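How to oil a wooden tabletop without ruining your week

Filed under: Furniture, Slow Jobs

I have oiled the same table four times. The first time I did it badly, the second time I did it badly in a different direction, and the third time I let my brother help. What follows is the method from the fourth, which has survived two winters, one fondue and a tenant.

Before you start, find out what is on the wood already. Put a drop of water somewhere it won't be noticed and leave it for ten minutes. If it sits there in a smug little bead, you have varnish or lacquer, and oil will lie on top of it like a duck on a motorway. Strip it or stop here. If the drop sinks in and leaves a dark patch, carry on.

What you need

Hardwax oil or plain boiled linseed oil, a small tin
Sandpaper in 120, 180 and 240 grit
A cork block
Lint-free cotton rags, more than you think
White spirit
Gloves
A metal bucket of water
A Friday evening and the two days behind it

The tin I use is 581 ml, a size that makes sense only to the people at Tomine who fill it. It does my table twice over with enough left to go sticky in the shed.

Sanding

Start with 120 and go with the grain. You will be tempted to go across it on the stubborn bits, such as the ring left by a hot casserole. Cross-grain scratches are invisible until the oil goes on, at which point they come up like a map of the Underground. Keep the block flat and stay off the edges, which wear down far faster than the middle does.

Move to 180 once the surface looks even, then 240. Hoover between grits. Then wipe the whole top with a rag barely damp with white spirit and let it dry. The spirit shows you, for half a minute, what the oil will look like, and this is your last cheap chance to find the patch you missed. I always find one. I have stopped taking it personally.

First coat

Stir the tin, don't shake it. Pour a puddle the size of a fried egg and spread it thinly along the grain with a rag. Thin means thin. If you can see a shine that moves when you move your head, there is too much on. Leave it fifteen minutes, then wipe off everything the wood hasn't taken, using a clean rag and a bit of shoulder. Most people skip the wiping and then write to me to ask why their elbows stick.

Leave it overnight with a window open. Most boiled linseed wants a full day, and in a cold room it wants two.

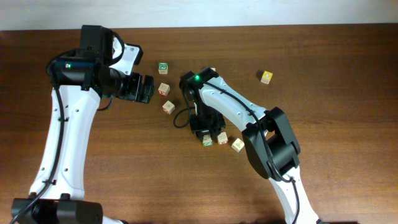 Anatole Hervieu wrote in to say that fifteen minutes is far too long in a warm kitchen, that he wipes back after eight, and that anyone working in July ought to do the top in halves or it will go tacky before they reach the far end. He also thinks hardwax oil is for people who are frightened of linseed.

He is right about the halves. On the other point we have agreed to write shorter emails.

Second coat and after

When the first coat is dry to the touch, go over it very lightly with a used piece of 240. You are only knocking down the fuzz, so think of dusting a cake. Wipe, oil, wait, wipe again, exactly as before but with half as much. Dry tops in old houses may ask for a third coat. You'll know, as the dull patches will still be dull.

Keep water off it for a week and hot pans off it for good. Felt pads under lamps are worth the bother. Top it up once a year, or whenever a drop of water stops beading.

The rags

Read this part even if you skimmed the rest. Rags soaked in linseed oil heat up by themselves as they dry, and a scrunched heap of them can catch fire hours after you have gone to bed. Put them in the bucket of water straight away, or spread them flat outdoors, one layer thick, on something that won't burn, until they have gone stiff. Never ball them up in the kitchen bin.

Next month: the chair from Prarncombe market, its 13 coats of paint, and whatever is under the last one.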